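Table bowl

A table bowl is a small open dish, wider than it is deep, kept for everyday eating and serving. It's among the oldest things in any kitchen, and most households have a favourite.
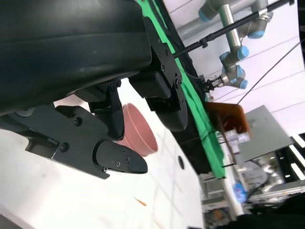
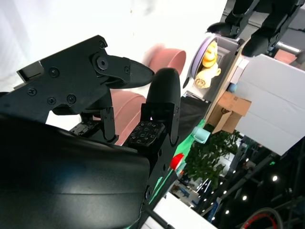 In the hill town of Ollon, bowls were traditionally sold in pairs at the Saturday market, one for soup and one for fruit, and families would happily squabble over which was which. The potter Todor Yordanov listed 292 local shapes, from the shallow Sotelo to the deep, rather homely Wirnel, which is still much loved for porridge on cold December mornings.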